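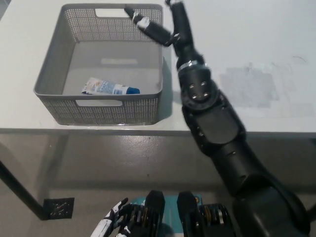 About Skilgate Rentals

Hi, and welcome! I started Skilgate seven years ago with one duplex on Mollton Avenue and a phone that never stopped ringing. Today I look after 400 apartments and small houses on the east side of town, and I still answer that phone myself most mornings (coffee first, please).

We're a rental management office, so if you own a place and don't want to chase rent or find a plumber at midnight, that's our job. If you're looking for a home, come see us too – we don't charge an application fee, and pets are fine in most of our units.

Our newest building is the Villanueva, two blocks from the park. One-bedrooms there run some 826 square feet, with a washer and dryer in every unit and covered parking out back. The last few open up in February, and I love the corner ones!

You'll find our office at 957 Gratia Street, next to the bakery. Walk-ins are welcome until five, and the side door has a ramp.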